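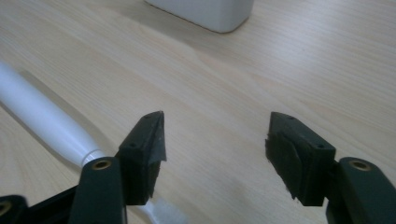
The Toothbrush Question

Home Galleries Rooms Notes About Contact

Every packing guide I read wants you to lay your toiletries out on a table before they go in the bag. Lenni Kinnunen swears by it. I have packed for 12 trips to Lurnbridge by throwing things in a pouch in the dark, and I have arrived with teeth every time. Still, Kerttu Manninen keeps telling me to try laying out, so I cleared a tabletop and gave it a go, October 2025.

White toothbrush, pale wood grain. The guides say a light surface helps you spot what you forgot. Maybe so, but a white brush on a light table isn't much of an argument for it. I'd want a dark towel.

The thick handle is comfortable to hold and annoying to pack. It won't go in the slim travel tube from Nyanda that everyone recommends, and I'm not buying a second brush to suit a tube.

Then there is the matter of space. The Pivmont packing checklist has 46 items on it, and you're supposed to set every one out with a gap on all sides. Who owns a table like that? Fatos Georgiou says he uses the bed, then admits he sleeps on the couch the night before a flight.

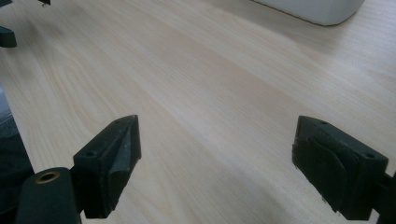
I'll grant that a clear stretch of tabletop is pleasant to look at, and I did like the grain more than I expected to. I wipe this surface down often enough and had never paid attention to the arcs in it. Whether that gets anyone packed faster is another matter. Veikko Kemppainen thinks I should try the full list before complaining. I may do that in February, when I have to go back to Lurnbridge anyway, but the brush is going in the pouch last, same as always.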